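Home Features Interviews Food Letters About us

We use cookies to make this site work and to see which pages you read. Accept all Manage settings

The last of the custard

The cook at Joltincombe primary school hangs up her apron in July and would rather you didn't make a fuss. She has agreed to an interview on two conditions: that her name is left out of it, and that I peel while we talk. By half past nine I have a bucket of carrots, a blunt peeler and a strong sense of having been had.

"You're taking half the carrot off," she says, without turning round.

She came to the kitchen meaning to stay a term. There were 280 children then and there are 280 now, though she is fairly sure they aren't the same ones. In between she has seen off five head teachers, two reorganisations and a poster campaign about beetroot. "They put a face on it. A beetroot with a face. The infants cried."

What she wants to talk about is puddings. Savoury food, in her view, has been argued over by people with clipboards until there's hardly any fun left in it, but a pudding still tells you what a school thinks of its children. When she started, there was a hot one every day with custard, in a choice of yellow or pink. Then came the yoghurt years. She says "yoghurt years" the way other people mention a war.

"A child who's had a wet playtime and a spelling test doesn't want a yoghurt. I don't want one and I've only had you."

The pink custard went first. Parents wrote in about the colouring, and it was replaced by a paler kind made with beetroot juice, which finished off whatever goodwill the beetroot had left. She kept the yellow going by calling it "vanilla sauce" on the menu for three years, until an inspector asked for seconds and the old name was allowed back.

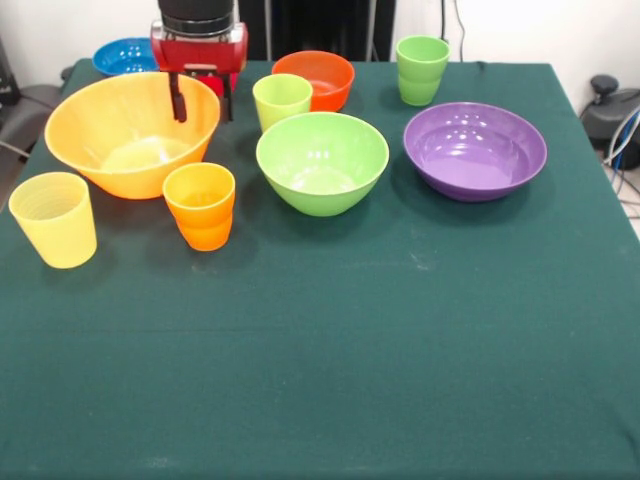

One reader of this page has already written in to say that custard was never the point, and that any honest history of school dinners must begin and end with the chocolate sponge at Cleneck juniors, served in squares with a corner piece for good behaviour. I put this to the cook. She thinks about it for the length of a carrot.

"Cleneck used margarine," she says.

The two schools are four miles apart and share a minibus, and that's as far as it goes.

The ordering, and what came of it

Menus used to live in a hardback notebook with a gravy stain on the cover. They now live in Judero, an ordering system the school took up one April with a training morning and a free pen. It is a clever thing, she concedes. It knows the price of swede. In its first week it also sent her 1,904 bread rolls, having multiplied something by something, and the driver wouldn't take them back.

"We had bread and butter pudding. Then we had it again. Then summer pudding, in spring. I did a bread sauce with nothing to go with it. The head said it was very resourceful and had a cheese sandwich from home."

She still writes the order in the notebook first and types it in afterwards, with her glasses off so that she doesn't have to see it.

The ovens are another matter. She has two, both made by Tsao, and speaks of them more warmly than of any of the heads. The left one runs hot. The right one has to be shut with a hip. A new cook will be given a folder explaining the allergens, the fire blanket and the bins, and she has added a page of her own about the hip. 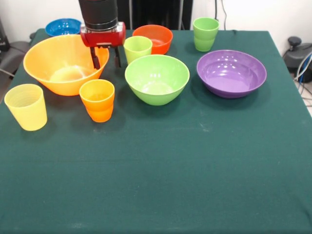 What does she do about a child who won't eat anything? She gives them a small spoonful of it and goes away.

"It's the going away that people can't manage. They hover. You wouldn't eat your dinner with a grown man crouched next to you saying 'mmm'." She has one rule for the dinner hall staff, that no adult may describe a vegetable as yummy, and she has enforced it on a visiting mayor.

She isn't sentimental about the old food, mind. The liver was a disgrace. The mashed potato came as powder in a sack, and you could have plastered a ceiling with it. The record for one sitting remains 600 fish fingers, on a day when the boiler had broken and everyone was eating for warmth, and she remembers it chiefly for the smell in her coat.

By now it's gone eleven and the sponge is in the left-hand oven, being watched. I'm moved on to potatoes. My carrots are inspected and put, I notice, in the soup.
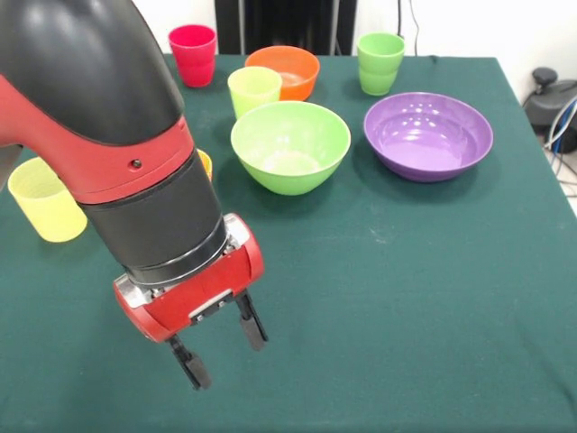 After July

Her plans for retirement are modest. There's an allotment behind the station, shared with a sister, and a caravan that leaks. She has been asked to judge the baking at the Joltincombe show and has said she'll do it if the jam people leave her alone. She has also been asked to write down the custard recipe for whoever gets the job.

"I told them, it's on the tin."

So it's custard powder? After all that, all these years, the custard they still ask her about in the queue at the post office?

"With a bit more powder than it says, and you don't stop stirring to answer the telephone." She takes the peeler off me and rinses it. "You can put that in. You can put in that you were slow, as well."

Dinner is at twelve. I am given a small spoonful of everything, and she goes away.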